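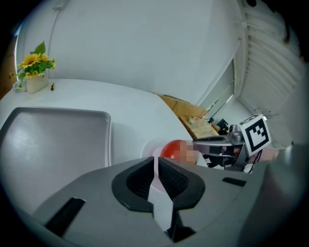
How to Bring a Tired Garden Gate Back to Life

A sagging gate is one of the most satisfying things you can fix in a garden. It looks like a big job, it annoys you every single day, and then one dry morning with a screwdriver and a bit of wire sorts it out! I've done four now, and I still get a little thrill when the latch drops into place by itself.

These steps are for an ordinary wooden gate hung on a timber post. Metal gates are a different story and I'll cover those another time.

What you'll need

A spirit level
A screwdriver and a drill
Galvanised screws, a size longer than the ones in your hinges
A turnbuckle kit (the cable sort with two corner brackets)
Wood glue and a few matchsticks or a bit of dowel
Sandpaper, 100 grit
Exterior paint or stain
A couple of offcuts for wedges

Step 1: Find out what has moved

Hold the level against the hinge post, first on the front and then on the side. If the post is upright, lovely, your trouble is in the hinges or the gate itself. If the post leans, start there, or you'll be doing everything twice. Give it a good push at the top. A post that rocks in the ground needs digging out at the base and packing with fresh postcrete, and then leaving alone until it has fully set (check the bag for the time, they do vary).

Step 2: Prop the gate

Close the gate and slide your wedges underneath until it sits level, with an even gap down the latch side. I aim for 15 mm, which gives the wood room to swell in winter.

Step 3: Sort out the hinges

Take the screws out of one hinge at a time, keeping the gate propped. If the holes are chewed up, fill them with glue and dowel, let it dry, trim it flush and drill a small pilot hole. Then in go the longer screws. The top hinge does most of the work, so give that one your best attention. A drop of oil on the pins while you're there is a treat for your ears.

Step 4: Fit the turnbuckle

This is my favourite bit. Fix one bracket at the top corner on the hinge side and the other at the bottom corner on the latch side. Hook up the cable and turn the buckle slowly until it's taut. Pull the wedges out and see how the gate hangs. Still dragging? Another turn or two. You can watch the corner creep upwards as you go!

Get the direction right, though. I put my first one on the other diagonal and spent most of a Monday wondering why nothing was happening.

Step 5: Sand and paint

Rub down anything flaky, brush off the dust and paint in the direction of the grain, with plenty on the bottom edge and the end grain. I used Plindance in a soft green on my last gate, two thin coats, and it has kept its colour beautifully.

Step 6: Adjust the latch

Leave this until last, as the gate will be sitting higher than it was. Mark where the bar meets the post with a pencil, move the catch to match, and plug the old holes with filler.

Check the cable again in June, once the timber has dried out a bit, and give it half a turn if it has gone slack.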